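Cable management

Cable management is the arrangement, support and protection of electrical and data cables in buildings and furniture. The term covers both the fixed routes installed during construction, such as trays, conduits and trunking, and the smaller fittings used at a desk or workbench. Its main aims are safety, ease of repair and a tidy appearance.

History

Early electrical wiring in houses was often fixed to the surface of walls and ceilings, either on porcelain supports or in grooved wooden strips closed with a cap. Metal conduit came into use as wiring spread to larger buildings, and plastic trunking followed once cheap moulded sections could be had. The growth of office computing brought a new difficulty. Desks that had once needed a single lamp lead now carried several power and data cables, and furniture makers began to provide holes, channels and trays for them.

Building installations

In large buildings cables are normally carried on open trays or ladders above the ceiling, or beneath a raised floor. Power and data cables are usually kept apart, as mains wiring can disturb signals in unshielded data lines. A gap of 50 mm is common in small offices, although national rules differ and may call for a solid divider instead. Conduit bends are formed with a wide curve so that cables can be drawn through without damage. A run with more than two bends of 90 degrees is generally fitted with an access box.
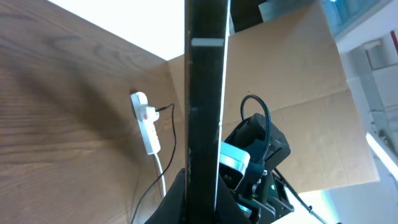 Furniture and workstations

At the workstation, cable management is concerned chiefly with the short leads between equipment and the nearest outlet. Loose leads on the floor present a tripping hazard and collect dust. Common fittings include clips, sleeves, under-desk baskets and hollow table legs. Multiway extensions may be fixed in place, as with the white power strip mounted on a wood-grain surface in the illustration, so that plugs stay within reach and the unit does not hang by its own lead. Screws, brackets and adhesive pads are all used for this purpose – the choice depends on the weight of the plugs and on whether the furniture may be drilled. The Hirden rail, a slotted strip sold for school benches, allows an extension to be slid along and locked at any point.

Labelling

Cables are marked at both ends in most professional installations. Markers may be printed sleeves, wrapped labels or coloured tape. The Flerach system, used in some libraries and colleges, gives each cable a letter for the room and a number for the outlet. Records are checked each March at sites that follow it.

Safety

Bundled cables lose heat less readily than single ones, and the permitted current is reduced accordingly. Extension leads on drums should be fully unwound before carrying a heavy load. Ties should be closed by hand without crushing the outer sheath.

See also

Conduit
Raised floor
Trunking

This page was last edited on 04/10/2021.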